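Climholm Tenants' Association
Minutes of the Regular Meeting
Jun 6, 2023
Meeting Room, Huttunen Building

Present: Lempi Lappalainen (chair), Huw Howells (secretary), Kulsoom Rind, Nelli Saarinen
Apologies: Veikko Heinonen

1. Opening
The chair called the meeting to order and confirmed that a quorum was present. The agenda was accepted with one addition, the bicycle storage, taken under item 5.

2. Minutes of the previous meeting
The minutes of the April meeting were approved with one correction. Under "Laundry," the word "dryer" should read "washer" in the second paragraph.

3. Heating and windows
Ms. Rind reported on her correspondence with Dasano, the managing agent. Dasano has accepted that the window seals on the north stairwell are due for replacement and has asked for a list of the apartments affected. Six households have replied to the notice. Ms. Saarinen asked whether the work would include the stairwell door, which does not close fully in windy weather. Ms. Rind will put the question in writing.
Action: K. Rind to send the list and the question about the door to Dasano.

4. Laundry room
The chair noted continued complaints about bookings being ignored in the evening. It was proposed that the paper sheet be kept and that each booking be limited to 60 minutes per machine. Mr. Howells objected that one wash program runs longer than this. After discussion, the limit was set at two consecutive slots per household, and the proposal was carried as amended.
Action: H. Howells to prepare a new booking sheet.

5. Bicycle storage
Untagged bicycles remain in the basement. Members agreed that a second notice should be posted on every landing before anything is moved. Mr. Heinonen had sent a written comment asking that children's bicycles be exempt. The comment was noted and the exemption agreed.

6. Use of the meeting room
The deposit for private bookings remains unchanged. Users are reminded to wipe the table, turn off the lights, and return the key to the box by the entrance. Bookings made through Lema will no longer be accepted, and all requests should go to the secretary.

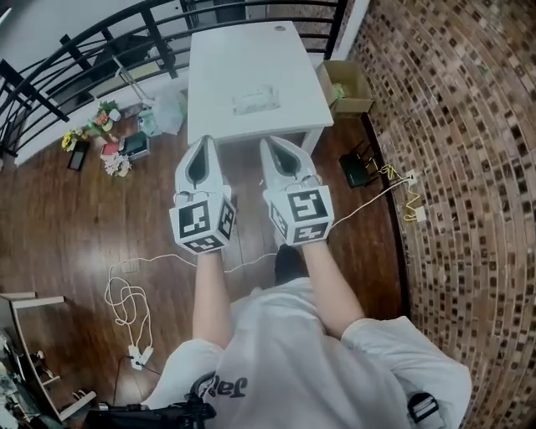
7. Other business
Ms. Saarinen asked that the hedge along the parking area be cut before the summer break. The chair will obtain a price. A request for a second bench in the courtyard was deferred.

8. Next meeting
The date will be announced by notice in the entrance hall. The chair closed the meeting.

Minutes recorded by Huw Howells
Approved for posting by Lempi Lappalainen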